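Ticket 2272 – order confirmations sent twice
Shop: Valtbridge Flowers. Opened Sunday, 08:15.

Customers get two confirmation emails per order. Started after the Plundar plugin update.
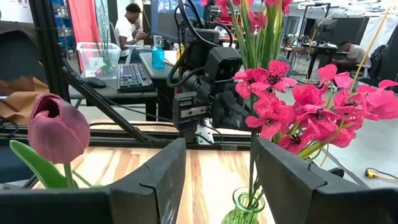 Cleared the mail queue, 117 messages waiting. Test order 1394 still sent two.

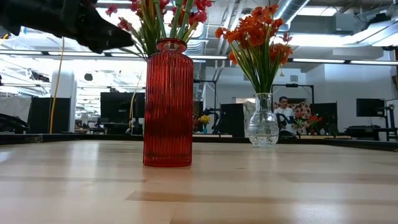

Old webhook was still active next to the new one. Deleted it – test order sent one email. Closed by Rin Okabe.

Comments (2)
mossgate: Same fault here, same fix.
tilly_b: Where is the webhook list?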